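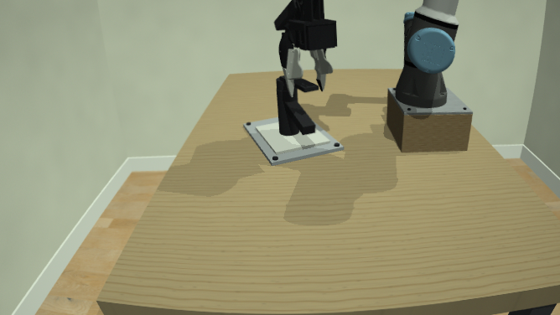

What is Gape?

Gape is a small set of tables that compares the share price of closed-end funds with the value of what the funds hold, one row per fund per trading day.

Quick background if you're new to these things. A closed-end fund sells a fixed batch of shares, and after that people trade them with each other on an exchange. The price wanders wherever buyers and sellers push it, and the stuff inside the fund (bonds, stocks, whatever) is worth what it's worth. When the price is lower, that's a discount. When it's higher, that's a premium, and yes, people do pay it! I got curious about how long discounts hang around, couldn't find the history in one place for free, and started writing it down.

What's in it

There are 47 funds, mostly bond funds and a handful that hold utilities and real estate. The folder has two files:

funds.csv has the fund code, a plain category, the fund's launch year, and whether it borrows money to invest.
daily.csv has the date, fund code, closing price, net asset value per share, and the gap as a percent. Negative means discount.

The fund codes are mine, and they aren't tickers. The longest run for any fund is 480 trading days and the shortest is 300, so please check the start date before you compare two of them. I got burned by that one myself and spent a whole evening admiring a trend that was just funds joining the table.

Where the numbers come from

Closing prices come out of Zolora, the charting package I already pay for, and asset values are typed in from the funds' own daily postings. Some funds only post weekly. For those I leave the value blank on the other days instead of carrying the old one forward, so your averages will skip them unless you fill the blanks yourself.

Nerys Prosser wrote the script that lines up the two sources (it's called dendgate.py, after her old street, and I've stopped trying to rename it). It drops any row where the gap jumps by more than 5 percentage points in a day and puts it in a file called held.csv for me to look at. Most turn out to be typos, all mine. The real ones go back in.

Running it

You need Python and pandas. Put your own price export in the folder named raw, then run:

python dendgate.py raw out

It takes a few seconds. If it complains about a missing column, your export probably calls the closing price something else, and you can change the name near the top of the script.

Known problems

Distributions aren't added back, so this is no good for total return. I'd love to fix that and keep not doing it.
Two funds merged in February and I kept both codes, with the old one simply stopping.
Grernine, my spreadsheet template for the charts, still labels premiums in red and discounts in green. Some folks read that backwards. Sorry!

Using it

Copy it, chart it, use it in a class, just mention Gape somewhere. Please don't trade off it. A wide discount can stay wide for years, and my typing is not a reliable data feed. If you spot a bad row, send me the date and fund code and I'll check it against the posting.

Last updated Wednesday, June 3, 2026.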